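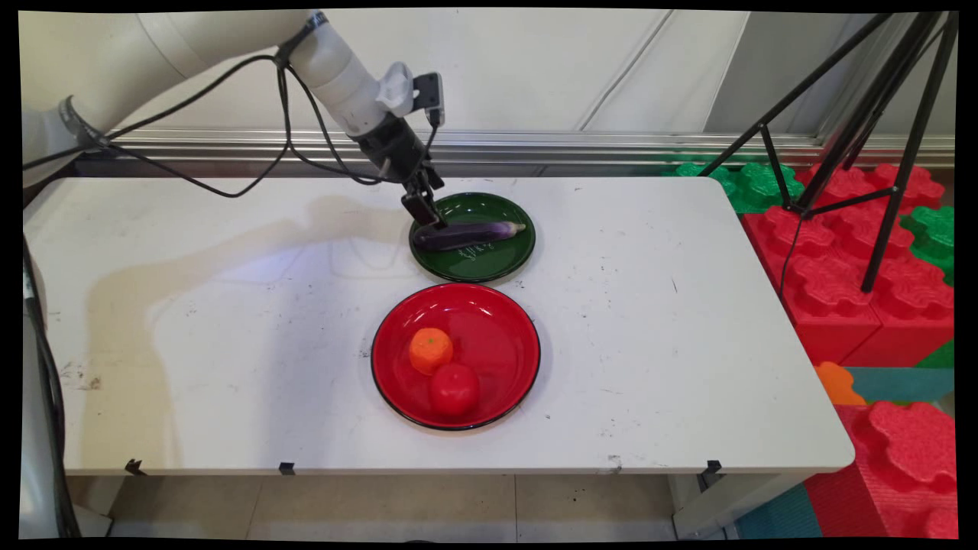

Set-up guide > Chapter 4: First pick on the tabletop

Ondden Arm Kit, user manual
Text revised April 28, 2021 by Mairéad Hanrahan, Drinongate

In this chapter you teach the arm to take one object from a plate and put it on a second plate. Please finish Chapter 3 (fixing the column and homing the joints) before you start. The whole exercise takes some 40 minutes the first time.

4.1 What you need

The arm, with the two-fingered gripper and the wrist camera fitted
A table with a flat top
Two plates of different colours
A few toy fruits or vegetables
The Momow control program, installed on your computer

Note: The Corrigan starter box contains a selection of toy food, but you may use your own. An aubergine is a good first object. It is long, so the gripper has a clear narrow side to take, and its dark skin is easy to tell from most plates. A red tomato on a red plate is much harder for the camera and should be kept for later, when the first picks are working.

4.2 Preparing the table

1. Clear the table of everything that does not belong to the exercise. Small marks and scratches on the surface do no harm.

2. Put the first plate under the normal reach of the wrist. In this manual it is called the pick plate. In our set-up it is the green one.

3. Put the second plate nearer to the front edge. It is called the place plate, and ours is red with a black rim. Leave a gap between the plates of at least two finger widths.

4. Lay one object on the pick plate. If it is a long object, lay it across the middle. The ends may reach towards the rim.

5. Check the cables along the arm. They must hang in free loops. A cable which is tight at any joint will pull on the wrist and the position will be wrong.

CAUTION: Cables may hang over the back edge of the table, but they must never lie on the table between the arm and the plates. Switch off the motor power before you move a cable by hand.

6. Look at the light. A soft shadow of the arm on the table is normal. If you see a hard, dark shadow across a plate, move the lamp or close the blind.

4.3 Teaching the pick

1. Start Momow and choose Teach, then New task. Give the task a name without spaces.

2. Press Hold to guide. The arm becomes light and you can move it by hand. Keep one hand under the wrist the whole time.

WARNING: Keep your face and your hair away from the gripper while motor power is on. The second person, if there is one, stands beside the emergency stop and does not lean on the table.

3. Bring the wrist over the object so that the fingers point straight down. Turn the wrist until one finger is on each long side.

4. Press Save point. This is the approach point.

5. Lower the wrist slowly. Stop before the finger tips touch the plate – a gap as thick as a coin is enough. Press Save point again.

6. Press Close. The fingers close until they feel the object and then they hold. For toy food leave the grip force at 21, the value set at the factory. A higher value can leave marks in soft plastic.

7. Raise the wrist to the approach height and save this point also.

Note: If the plate comes up together with the object, the fingers were too low. Go back to step 5 and save a higher point. You do not need to delete the task.

4.4 Teaching the place

1. Guide the wrist over a free part of the place plate. Other objects may already lie there, but the open fingers need room on both sides.

2. Lower, save the point, press Open and raise the wrist.

3. Press End task. Put the object back on the pick plate by hand.

4. Choose Run slow. Watch one complete cycle with your hand at the emergency stop.

5. If the cycle is correct, you can choose Run normal.

4.5 If something is not right

The object turns in the fingers: the grip is too near to one end. Teach the pick again, closer to the middle.

The object falls on the way: raise the grip force by 2 and try again.

Momow shows "No view": the lens of the wrist camera is dirty or its plug is not fully in. Clean the lens with a dry cloth, then check the plug.

The arm stops above the plate and waits: the pick point was not saved. Open the task list and look for a line with no tick.

Picking by camera, without taught points, is described in Chapter 5.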